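Etbridge Workshop Guidance
Bench tips: software for automated processor handling

The following notes are issued to members of the Etbridge workshop who prepare control and perception software for desktop computer assembly and disassembly. They assume a working arm, a two-finger gripper and a wrist camera, and they concern the program and its settings. Mechanical faults should be taken up with the bench supervisor, Abdelghani Badawi.

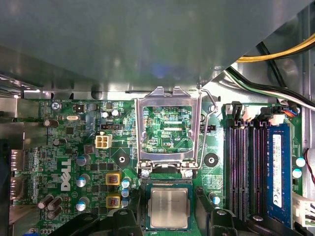 Reading time: 4 minutes

Before you load a program

Check that the socket model in the planner matches the board on the bench. An LGA socket with its load plate raised takes up far more room than the same socket closed, and the retention lever stands in the space where a careless path will pass. Both parts should be entered as obstacles in their open position. Members who keep one model for each state, and name the files accordingly, have fewer stopped runs.

Enter the drive cage as well. It is easily forgotten when the working area is defined from the board alone, and the wrist will find it before the fingers do. A plain box drawn slightly too large is sufficient.

Cables should be treated as a region to avoid. Do not attempt to model single wires. Draw one volume over each bundle and leave it in place for the whole run.

Finding the processor

The heat spreader is bright metal and reflects whatever is above it. Detection based on brightness alone will drift during the day, and a setting that was sound at nine in the morning may fail after lunch. Use the outline of the green substrate where it can be seen, and use the metal face only as a second check.

Lower the exposure until the markings on the spreader no longer bloom. If the rest of the board becomes too dark for the socket search, take two exposures and combine the results in the perception step.

Printed text on the board is a useful landmark. The lettering inside the socket area and the maker's logo do not move, and either may be used to confirm that the board has been found the right way round. Add this check before the approach, and have the program stop if it fails.

Settings for the grip

Close on the edges of the substrate at the lowest force that holds. The house setting is 17 in the gripper panel of Abera, our control package. It should be changed only in steps of one, with the new value written in the bench log. Set the closing speed to 7.

Do not let the planner choose its own lift direction. Fix the first 30 millimetres as a straight move away from the surface and allow free planning only after that point. The same rule applies in reverse when placing.

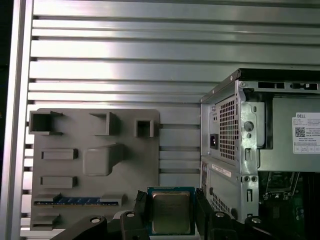 The processor held between the fingers, with the practice board on the left and the tower on the right.

Moving between two work areas

Where a practice board and a full computer share the bench, each must have its own coordinate frame. Name the frames after the object and never after the side of the bench, as objects are moved more often than programs are rewritten. Record both frames again whenever either item has been shifted, however slightly.

Slotted aluminium behind the work causes two difficulties. The long rails produce strong straight edges, which the detector may accept as the side of a processor, and the reflections change as the wrist turns. Mask the panel out of the search area. Szymon Adamczyk keeps a prepared mask in the shared folder under Clanmont, and members are asked to copy it before making alterations.

Carry the processor level and at reduced speed. The collision model must include the held part from the moment the fingers close until they open again. Omitting this step is the most common fault found at review.

Keeping records

Save the planner output and the wrist camera pictures together, under a single run number. Run 386 is kept as the reference run and should not be overwritten. When a setting is changed, note the old value beside the new one and add your initials.

Programs for review should be placed in the shared folder by the end of September. Please include the socket model, both frames and the mask used. Submissions without a mask will be returned.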